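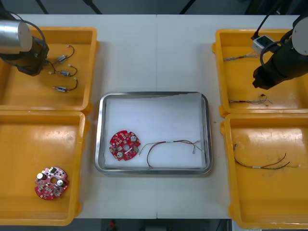 3.2 Sorting task. The student teams in the Fraser course program two arms to sort small parts by type. Solenoids, round circuit boards and two kinds of wire harness each go to their own orange bin, with the metal tray between the bins as the shared area. Each team had 13 sessions. 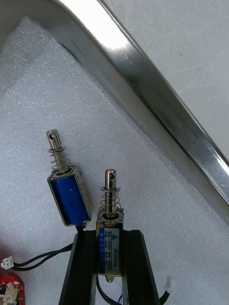
Ivana Valdebenito objected that grip width should not be fixed for every part, and the Praltine team dropped its fixed setting in May.

Figure 4. Harness leads in a bin, fingers open.

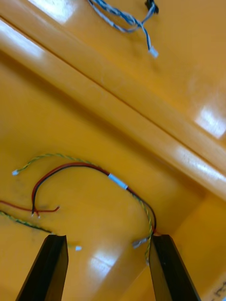
Harnesses took the most practice, about 134 trials per team.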